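Read this section before filling the tank for the first time. It applies to the Clovura countertop water softener, both the standard and the tall cabinet.

## 4. First Fill and Regeneration

### 4.1 Before you begin

The softener must stand level and within reach of a cold water tap. Do not connect it to a hot water line. Water above the limit printed on the rating label will damage the resin and void the warranty.

You will need:

- one bag of salt tablets (not rock salt, and not table salt)
- the gray inlet hose and the white drain hose
- a bucket

> **CAUTION:** Keep the power cord unplugged until step 6.

### 4.2 Filling the salt tank

1. Lift the lid and remove the packing ring. Keep the ring if the unit may be moved later.
2. Rinse the empty tank with cold water and pour the water out.
3. Attach the inlet hose to the fitting marked IN. Tighten by hand only.
4. Attach the drain hose to the fitting marked OUT and place the free end in the bucket.
5. Add salt tablets up to the lower line. Do not fill past the upper line at any time.
6. Open the tap slowly, check both fittings for drips, and plug in the cord.

The display shows the factory hardness setting, which is 3. Owners with a Stevex test strip may match the strip color to the chart inside the lid and change the setting at this point.

### 4.3 First regeneration

1. Hold the CYCLE button for 5 seconds, until the light turns amber.
2. Leave the tap open. The cycle takes some 40 minutes.
3. When the light turns green, discard the water in the bucket.
4. Run the outlet until the water is clear. Slight cloudiness at first fill is normal.

> **NOTE:** If power is lost during a cycle, the softener starts the cycle again from the beginning when power returns.

### 4.4 Service intervals

The counter resets after each regeneration. The standard cabinet regenerates after 1,000 liters and the tall cabinet after 4,000 liters. Check the salt level whenever the counter resets. Replacement hoses and seals are listed in Section 9 under the Zhuravel part numbers.

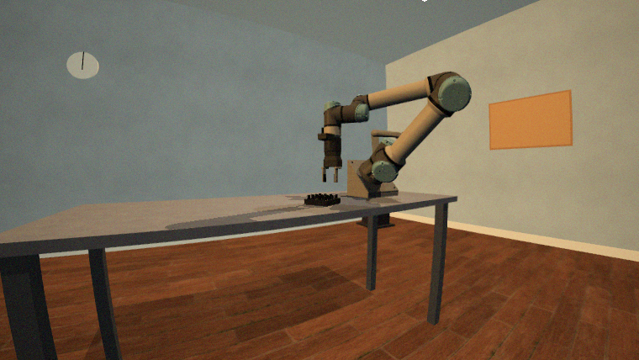
*Prepared by the Technical Publications Office, Grilberg. Revised September.*

### 4.5 Periods without use

If the softener will stand unused for more than two weeks, close the tap, unplug the cord, and drain the tank through the OUT fitting. Leave the lid slightly open. Repeat Section 4.3 before drinking or cooking with the water again.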